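How to Wash Dark Jeans Without Losing the Color

My aunt Siham washed everything on hot, bless her, and I did too until my favorite pair went the color of dishwater. Turn yours inside out first, zip them up, and use cold water - 60 degrees is plenty - with two spoonfuls of mild soap. Let them soak for seven minutes, then rinse until the water runs clear.

Next, smooth out the legs and check the seams.

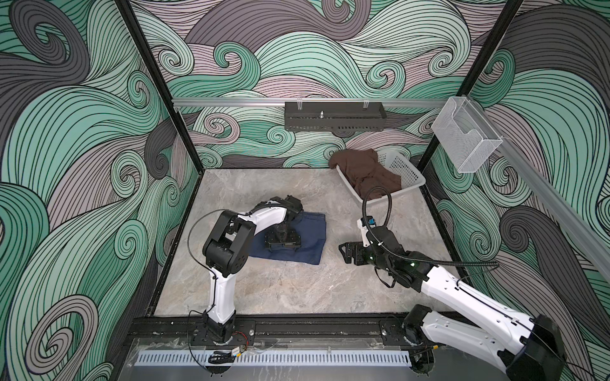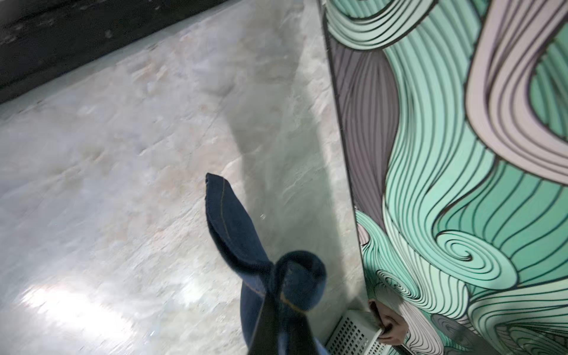
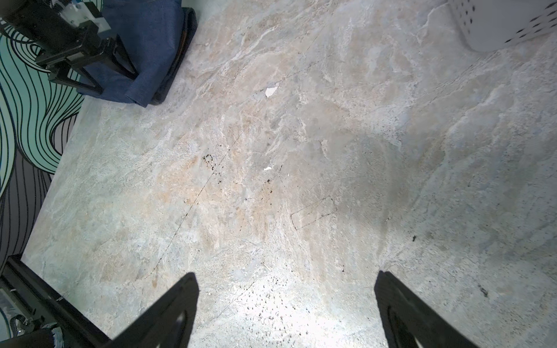
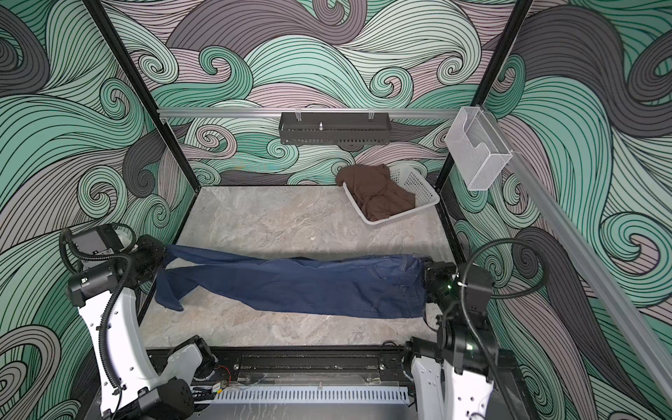

Hang them in the shade by the waistband, and please skip the dryer! Mine usually take until the next evening in October.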